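Thursday, June – open day at Sturnthorpe

Writing this up on the train before I lose it. Estíbaliz and I were there from the doors opening until they more or less swept us out, and I haven't enjoyed a demo day so much in ages.

Morning was the talk from the Weltine people on collecting data by hand instead of by teleop. Good slides, too many of them. Their count so far on the kitchen tasks is 349 episodes, and they were quite open that the first batch had to be thrown out for bad timestamps. (Note for us: check clock sync on both grippers BEFORE recording. We have been lazy about this.)

Amerley Ackah ran the hands-on part. Groups of 5, two turns each, and she let people make a proper mess of it first. My first go was awful – I kept twisting my wrist and losing the markers. Second go much better once I slowed down. Estíbaliz got it straight away, of course, and now wants to take a pair back to Toledo.

Things to chase:
– finger compliance. Theirs is softer than ours and grips a thin edge far better. Ask what they print with.
– Mudutside replay code, Amerley says the new branch handles two hands. Get access.
– fisheye calibration, ours is 7 months old. Redo.
– their table height. Felt right, ours is too low for me.

Pots are what I most want to try at home. We've stuck to plates and blocks all spring, and a big steel pot is a different animal: shiny all over, heavy, and you have to decide early where to hold it. At the UMI table they had one tipped over with a heap of soybeans in the bottom, one gripper pinching the rim and the other with its fingers either side of the black handle, and the inside wall was throwing back reflections of the beans. Wonderful test for our tracker, which sulks at anything shiny. I'd also copy the clutter, with a toaster, a sandwich on a plate and a divided dish of beans all sharing the table. Ours is far too tidy. Ask Estíbaliz if the canteen will lend us a pot.

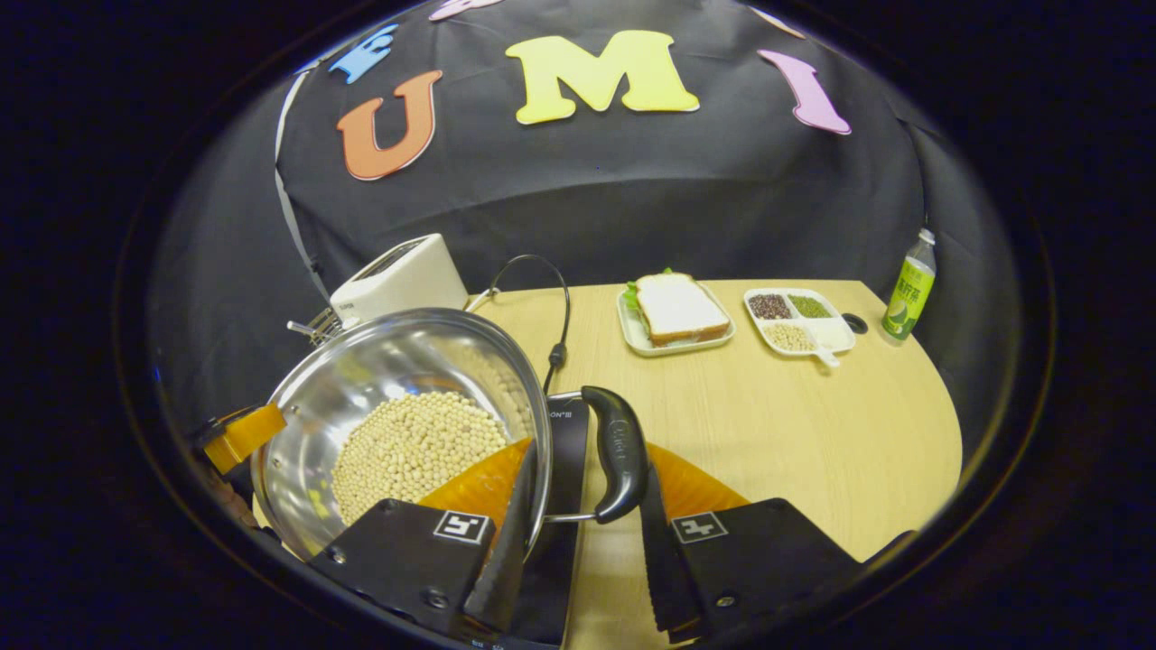
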